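Open Day at Likanbridge: Nice Arm, Slow Arm

Members who signed up for the June visit to the Likanbridge demonstration room got two hours, decent coffee and a lot of talk about the future. I went in doubtful and came out a little less so, but only a little.

The host was Skulalance, which wants to sell small shops like ours a robot arm for reaching into shelving and cabinets. Liên Võ gave the welcome and then handed over to Bảo Kim, who ran the arm and took questions. He was straight with us, I'll give him that. When Phong Ung asked how often it drops things, he said the best they'd managed was 30 good picks out of 40, with a part it already knew.
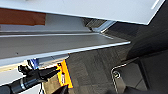
The gripper near the gray shelf at Likanbridge.

Seventy-five percent is fine for a demo. It would get a summer hire sent home. Lộc Chu pointed out that our own shelves get moved whenever somebody needs the floor space, and asked what happens then. The answer was "recalibration," and how long that takes "depends." I wrote down the word depends 4 times that afternoon.

I was more interested in the hardware than the pitch. You can learn a fair amount from the metal up close, and the plate by the fingers has faint scratches on it. 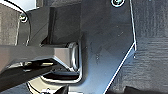
Wear parts were the next thing I asked about, and there the sales side got vague. Replacement fingers come from Nurden, Bảo said, and he'd have to get back to us on price. Trí Khương wanted to know if we could fit our own. Maybe, but ask about the warranty first.

They are offering a trial in August, with 80 hours of support included. My advice is to let another shop go first and then call them up. If you do want your name on the list, tell Liên before the end of the month, and get the price of the fingers in writing.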